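Quilted bedspreads, quick tips

Wash cold, gentle, alone. Half the usual soap. A 4 lb quilt is fine in a home machine, anything bulkier goes to the laundromat.

Printed ones: inside out, no bleach. Test a corner first with a damp white rag, if color comes off wash by hand.
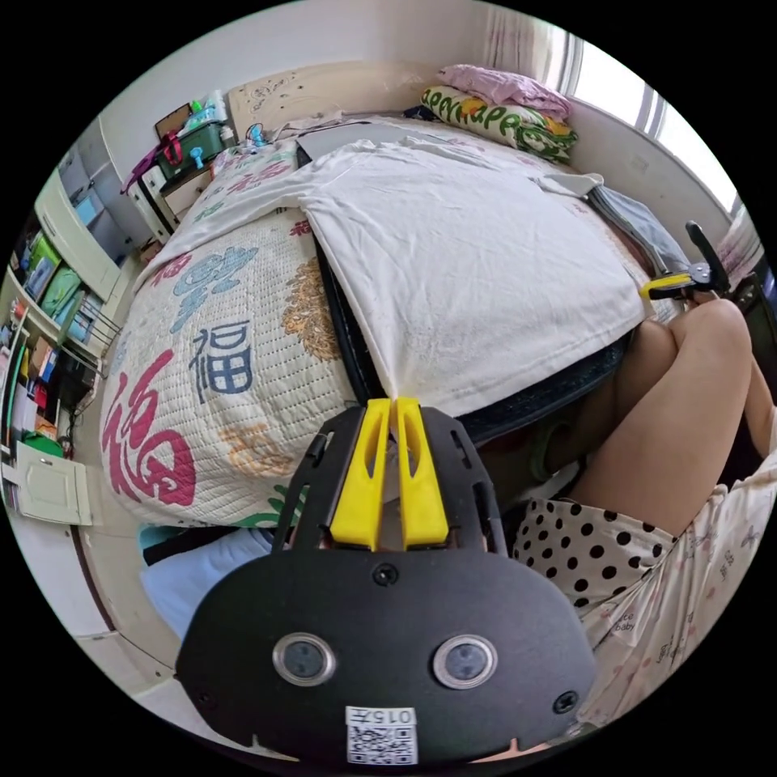
Prints on a cream quilted spread.

Drying. Low heat, take it out every so often and shake. Two clean tennis balls help alot. Or over two lines so the wieght is spread.

Wrinkles: steam from the back, dont press the iron down, it flattens the stitching.

Crumbs and lint sit in the stitch lines. Brush attachment, low suction, go along the ribs.
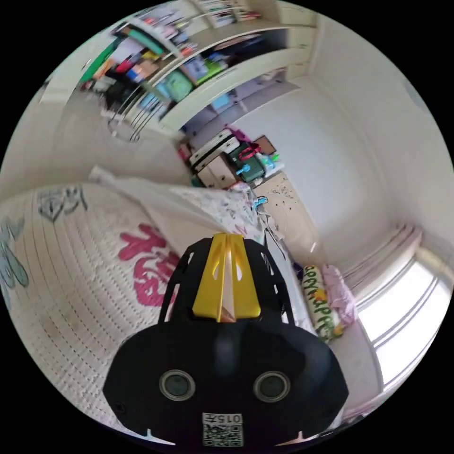 Storing it

Cotton bag, never plastic. Refold every April so creases don't set.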